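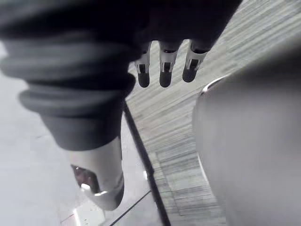 Faltenbalg-Set Lostach für Roboterhandgelenke

Artikelnummer 1271
Lieferumfang: zwei Bälge, vier Spannringe, Montagehülse
Lieferzeit: 8 Werktage

Eigentlich wollte ich den Lostach gar nicht ins Programm nehmen. Ein Gummibalg halt, dachte ich, davon gibt es genug! Dann hat mir meine Kollegin Farah Oei den alten Balg vom linken Arm auf den Schreibtisch gelegt, und der war in der dritten Falte komplett durch.

Gemerkt hatten wir es viel zu spät. Der Arm blieb im Bad mitten in der Bewegung stehen, Drehmomentfehler, Neustart, wieder Drehmomentfehler. Ich habe erst die Software verdächtigt (mache ich immer) und einen ganzen Nachmittag mit Logdateien vertrödelt. Dabei war durch den Riss Feuchtigkeit ans Handgelenk gekommen, und der Stecker dahinter hatte schon grüne Kontakte. 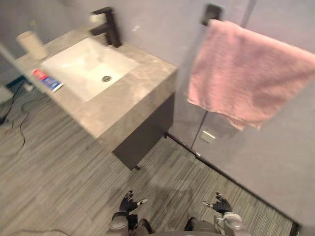 Im Bad zu arbeiten ist für so ein Gelenk eben etwas anderes als in der Halle. Dampf, Putzmittel, Zahnpasta — alles landet irgendwann in den Falten. Der alte Balg von Romside war laut unserem Wartungsheft nach 300 Betriebsstunden hart wie ein Gartenschlauch im Winter. Den Lostach haben wir jetzt genauso lange drauf, und er lässt sich immer noch mit zwei Fingern zusammendrücken.

Zum Einbau: Strom weg, Not-Halt drücken, Arm abstützen! Ohne Strom kann das Handgelenk absacken, und mein Daumen hat das schon einmal ausprobiert. Dann den alten Balg abziehen, die Dichtfläche sauber wischen und den neuen über die Montagehülse schieben. Die Spannringe bitte nur handfest anziehen, beim ersten Versuch habe ich einen glatt durchs Gummi gedrückt.

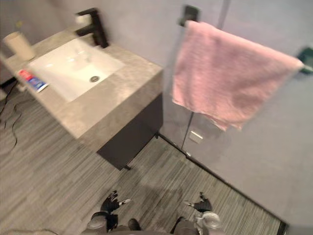
Nach dem Wechsel lasse ich beide Arme erst einmal langsam durch den ganzen Bewegungsbereich fahren und schaue, ob irgendwo eine Falte klemmt. Danach alle 200 Stunden eine Sichtprüfung, am besten mit Taschenlampe. Risse sitzen gern auf der Innenseite der Biegung, da guckt man sonst nie hin.

Passt an die Handgelenke der Mirani-Reihe. Für ältere Modelle braucht ihr den Adapterring, den Mohsin Jafri bei uns in der Werkstatt dreht — schreibt einfach den Flanschdurchmesser mit in die Bestellung.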